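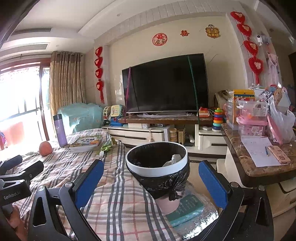
Leckie > Notes > Workplace

May
by Lejla Babić

Print this post | E-mail this post

Our task list at Geketari used to be written around rooms, and since the spring it has been written around objects. A housekeeper at Leckie had "living room, 34 minutes" on the sheet and decided the order alone. The new sheet splits the same room into single handling jobs, each with a start state and an end state, so that the ones suited to a gripper can be pulled out and the rest left with a person. Bins went first. A small bin with a black liner folded over a white rim can be clamped by two padded fingers at the body and lifted just clear of the floor, with the tissue still inside. The liner is harder. It bunches around the body, and the fingers close on film before they close on the bin, so the grip width in the spec has to allow for the bag.

The client apartments have the usual loose items: toys on the TV stand, books on the table, a thermos on the bed. None of these are on the automated list. Jean Menzies wrote the rule, and it is short: if the object belongs in more than one place, a person moves it. Bins belong in one place.

What has changed for staff is mostly paperwork and pace. Each handling job gets a line in the log, up to 300 lines a shift across the building. Torquil Dunbar used to finish a floor and then write one note. Now he confirms lines as he goes, on a tablet, and he reports that the confirming takes longer than the bins did. I have asked for batch confirmation. It is in the queue.

Pay grades have not moved. The job title has, from "housekeeper" to "room operator," and the training went from one day to three. Two people asked to stay on the old sheet and were allowed to until the Punness contract is renewed.

Katsuhiko Nishimura keeps the failure codes. The target is 2000 logged handlings per code revision, and we are on the second revision. The most used code is 7, "liner displaced," followed by 3, "object under bin." Code 3 was added after a Sunday shift when a bin was set down on a flat box and recorded as complete. The end state now reads "upright, on floor" where it used to read "upright."

Next on the list is laundry bags, which I expect to go badly for the same reason as the liners.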